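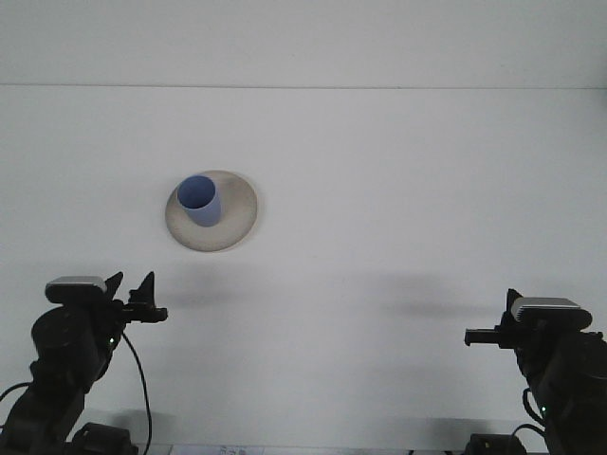
Flilteck to add 19 two-arm robot stations over the coming year

November 2019

Flilteck has signed off on its biggest equipment purchase so far, and the whole lab is buzzing about it. The company will buy 19 two-arm tabletop stations for its household handling program, the group that teaches robots to deal with cups, plates, bowls and all the other things that pile up in a kitchen. The first ones are due on the floor before the end of winter, with the rest following in batches through July.

Anyone who has walked past the lab lately knows how badly the team wanted this. Until now the program has run on a handful of stations put together at different times from whatever parts were in stock. They work, and people are fond of them, but no two have quite the same cable routing or the same spare parts drawer. The new order settles on one layout for every station: a plain white table with a white wall behind it, two small black arms facing each other from the front corners, a two-fingered gripper on each arm and a small camera at each wrist, plus a fixed camera to take in the whole table.

The arms come from Allov, which also supplied the pair used in the summer trial. Tables and mounting plates will be made by Akgül, a metal shop a short drive from the lab that has built fixtures for Flilteck before. Akgül cut a sample tabletop during the planning stage and then cut it again, a little deeper from front to back, after operators asked for more room between the arms and the wall. That extra depth made it into the final drawing, and it is already a favorite feature with the people who set out the objects each morning.

Each station comes to $3,108 complete, covering both arms, the cameras, the table, power supplies and a first set of spare gripper fingers. Computers are not in that number. The lab is reusing machines it already has for the first batch and will decide on new ones in the spring, when it has seen how much video the stations really produce.

Getting to that price took some digging. The planning group went back through the trial's repair log, which has 553 entries, and sorted them by part. Cables were the clear winner, if winner is the word. They get tugged, pinched and worn where they leave the wrist, and a station can sit idle for an afternoon waiting on a replacement that costs less than lunch. Servos came next, mostly at the gripper. So the budget now has its own line for spares, ordered together with the arms and kept in labeled bins beside the stations. In past years spares were bought when something broke, one at a time, with shipping to match.

The log changed the shopping list in other ways too. An early version of the plan had larger arms with a longer reach and a much heavier price tag. They were great fun to try out! But the everyday jobs at these tables are small ones – pick up a cup, set it on a plate, move the plate over, hand something from one gripper to the other – and the smaller arms managed the sizes and weights involved. Going small meant the same money would pay for more stations, and more stations is what the program was short of.

There was a good long debate about the objects as well. Dishes are cheap next to motors, so they rarely get a place in an equipment plan, and then everyone scrambles for them later. Flilteck has set aside money for matched sets of cups and plates in several plain colors, so that every table can run the same task with the same things on it. Light colors on a white table are being kept in the mix on purpose. Pale dishes are what many people have at home, and the team wants plenty of practice with them.

Scheduling software is the one part of the order still open. The lab has been using Dorkix to book station time, and it handles a few tables nicely. Whether it will stay pleasant with a full room of them is being tested now, using made-up bookings for stations that do not exist yet. If it holds up, the license will simply be extended. If it doesn't, there is a little room in the budget to look at something else.

Floor space has been sorted out too. The stations will go into the long room on the north side of the building, where the windows can be fully covered and the lighting kept steady from morning to evening. New outlets and network drops go in first, and the electrical work is booked ahead of the first delivery. The current stations will keep running where they are during the move, then be stripped for parts or handed over to the training corner for new operators.

Running the stations will need people, and hiring for operator shifts opens after the first batch is up. No robotics background is needed. Steady hands and some patience help a lot, and the training takes 63 hours from first day to solo shift, most of it spent at a table with the arms switched on.

Labs planning a purchase of the same kind are welcome to ask for the station drawing and the parts list. Flilteck intends to share both once the first batch is installed and any last changes to the table have been made – the height of the rear cable tray is still being argued over.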